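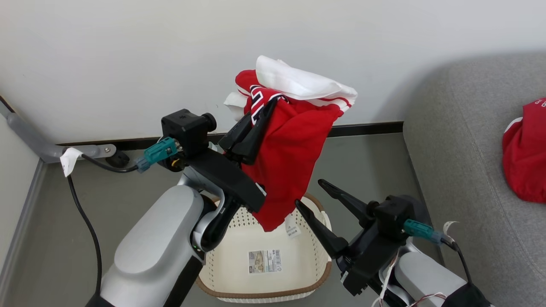 Every doom band now thinks it owes us a double album. Cordero's new one runs 112 minutes, and I'd guess 21 of those are rain. I like rain. I have a window for it.

Girkmont used to get in, flatten the room and be back at the merch table in 11 songs, two of them fast. Encarnación Quintana sang like she had a bus to catch. Then came Haltirura, with its monks and its gong, and the reviewers called it a journey. So is the drive to my dentist. Bring back the bus, please, and leave the gong at home.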